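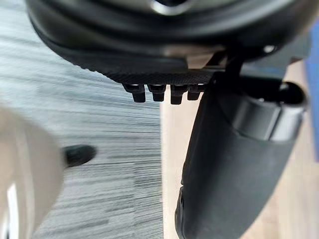

Black against pale, my favorite combination.

January 9, 2019

I'm going to stick up for pale surfaces today, and I know I'm in the minority, at least on my street in Taltberg. Everybody I know who has redone a kitchen lately went dark. Dark counters, dark table, dark desk in the corner for the laptop. They look great in the showroom (they really do!) and then you bring one home and set a black phone on it and spend ten minutes walking around the house patting your pockets.

I had a dark counter for 16 years. It came with the house and I liked it fine at first, mostly because it looked clean all the time. It took me way too long to figure out that looking clean was the problem. I'd wipe down after supper, feel pretty good about myself, then put my forearm down on a patch of dried syrup the next morning. The sugar, the coffee drips, that brown ring off the bottom of the soy sauce bottle, all of it just vanished into the color. And water spots and flour showed up like a crime scene, so I was scrubbing the harmless stuff and missing the sticky stuff.

So in July we finally replaced it. The dark stone I'd been talked into wanting was $3,000 from the place out in Bastutville, and the plain off-white counter at Flavberg was $1,850 with the sink cutout included. I'd love to say I picked it on principle. I picked it because I also needed a dishwasher.

But boy, have I come around. You can see everything on it! A peppercorn, the little rubber ring from the blender, the screw that fell off the pot handle and that I would have lost for good on the old one. I do most of my small repairs on the counter now, because anything black or metal stands right out and I'm not hunting for it with a flashlight in my teeth. My reading glasses have black rims and I haven't lost them in that room once since summer.

People tell me pale stains. Well, sure, some of it does. Mine has a faint yellow smudge by the stove from turmeric, and I've tried baking soda and I've tried leaving a wet paste on it overnight, and it's still there, a bit lighter. I can live with it. It bugs me less than the film that used to build up behind the toaster on the old counter where I couldn't see it until the sun came in low around breakfast.

The other complaint I hear is that it looks like a hospital. I think that's a lighting issue more than anything. We had those blue-white bulbs over the sink and yes, with those the whole kitchen felt like somebody was about to check my blood pressure. Swapped them for warm ones and it was a different room. A wooden cutting board left out helps too, and a dish towel with some color in it.

Where I'll give the dark crowd their due is glare. If your window faces straight into the afternoon sun, a glossy white top is going to have you squinting over your onions. Get the matte finish. I did, and it's easier on the eyes, though it does hang on to pencil marks, so don't do the crossword on it without something underneath.

I'm already eyeing the desk next. It's nearly black, it's covered in black cords and black chargers, and last week I plugged the wrong one into the wrong thing twice in one evening. The Tesfamariam shop downtown has a birch one in the window and I've walked past it three times now. I still have to measure the wall.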